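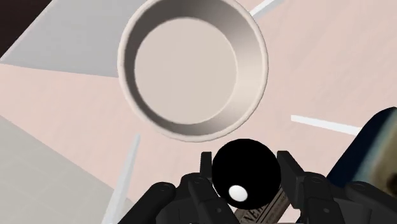 A round, off-white bowl with tall sides, rendered by computer.

Salim Mutiso has directed the Nyanda Community Meals Program since May of last year. In an interview for the program's newsletter, he discussed portion sizes, late deliveries and the plan to serve a second neighborhood.

The program serves 201 residents, most of them over the age of 70 and living alone. Asked what had changed under his direction, Mr. Mutiso pointed first to the menu. "We used to send out one hot dish and a roll," he said. "People were eating half of it at noon and saving the rest for supper. Now we plan for both meals from the start."

Soup remains the most requested item. Atieno Kashindye, the head cook, joined the conversation to explain how the recipes are chosen. Lentil and barley soups are prepared in the morning – the barley takes longer than most people expect – and the salt is kept low at the request of the visiting nurses. "I taste everything against what my mother made," Ms. Kashindye said. "She would say it needs pepper. So we send pepper on the side."

Mr. Mutiso acknowledged that deliveries on the Plonusitz route ran late for much of the spring. A second van has been assigned to that route, and drivers now carry up to 12 meals per trip. "A late lunch is a serious matter for someone who takes medicine with food," he said. "We heard that from families, and they were right to tell us."

The program expects to reach 311 residents once service to Flukar begins. Applications from that area are being accepted at the main office. Ms. Kashindye has asked that new applicants list any foods they cannot eat, including those they simply dislike.

Published August 19, 2023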